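Rostness yellow fingers, revised pair
3 min read

We changed the fingers on the Rostness hand-held gripper, and we're really happy with how they came out! If you have the older pair, please read this page before your next session, as there is a fault in them you should check for.

The trouble showed up during clothes handling at Dunbar. Thin cloth was getting into the gap at the foot of the fingers, where they meet the black mount. Once a fold was in there the fingers could stay shut after the trigger was let go, and people did the natural thing and pulled. Two fingers cracked that way. One piece flew off and hit an operator's hand (no injury, but we don't want a second try at that). 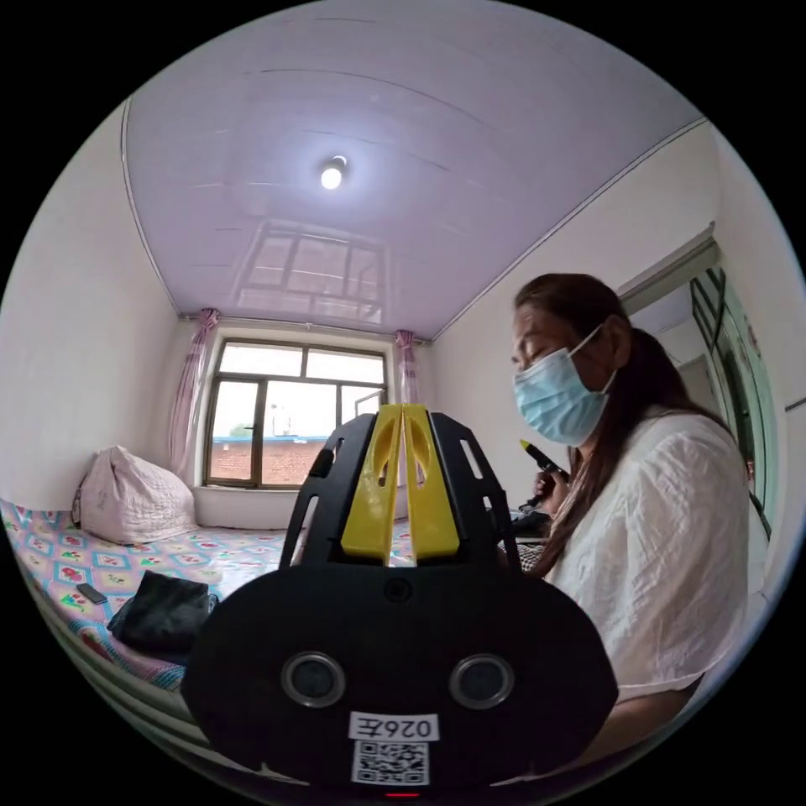 Atesico tested the old pair to 4000 closings on cotton and got 7 jams. That's far too many for a tool you hold close to your face and hair. The new pair has a tighter base and a softer plastic, so it bends well before it breaks. We ran it on the same cotton and had no jams, which made for a very good afternoon.

Long, dark, stretchy items are still the hardest test. Keep the fabric up near the tips.
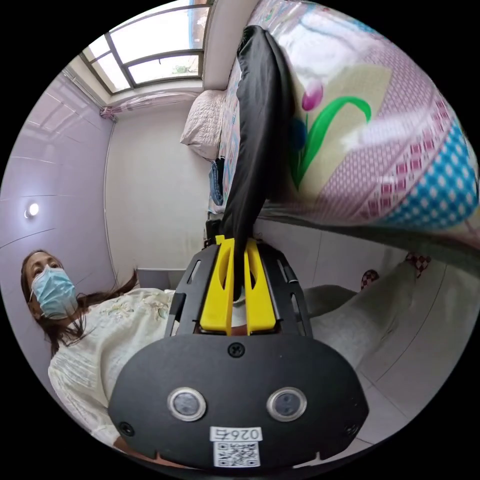
Black fabric held between the fingers, next to a folded quilt.

If the fingers don't open when you let go:

Stop and release the trigger fully. Switch the gripper off. Support the cloth with your free hand so its weight is off the fingers, then ease it out sideways. Never pull back on the handle.

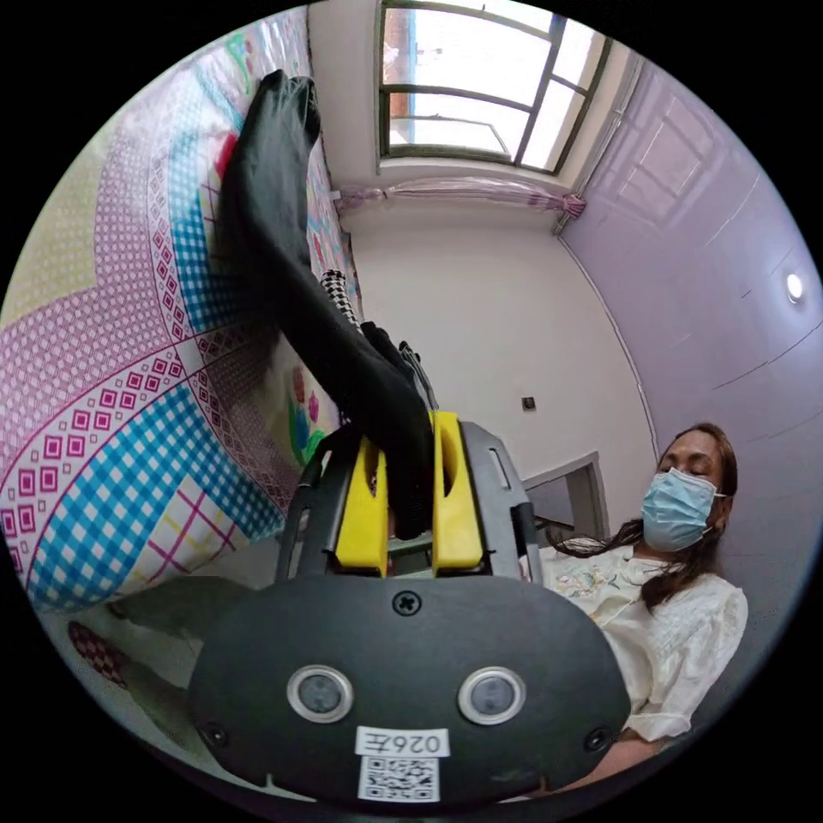
Fingers closed on a long black cloth item at the bedside.

Check for pale stress lines at the base every 1000 closings, and after any jam. Swap both fingers even if only one is marked. It takes around 10 minutes with a Phillips screwdriver, and the old screws can be used again.
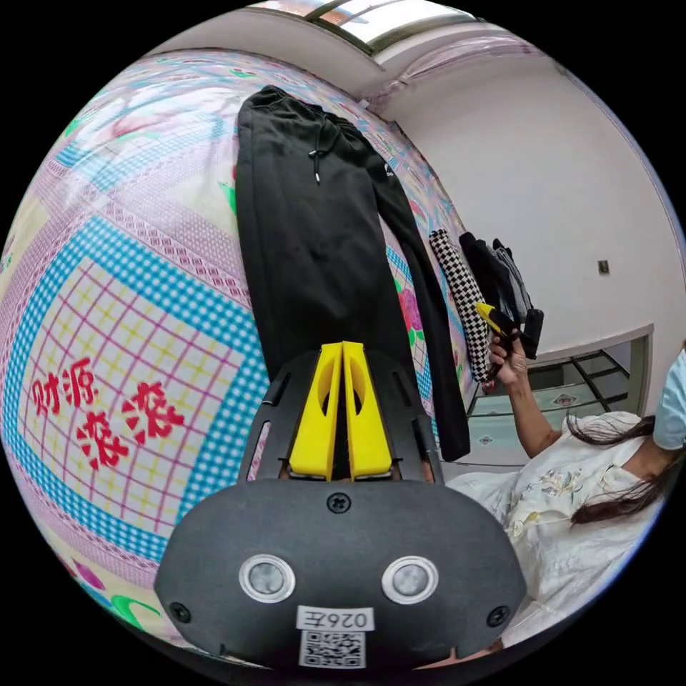 The new pair fits every Rostness mount sold through Somitwood since April. Earlier mounts need the thin spacer, packed in the same bag. Old pairs can go back to Somitwood for a free swap, cracked or not, and we'd love to get the cracked ones for testing.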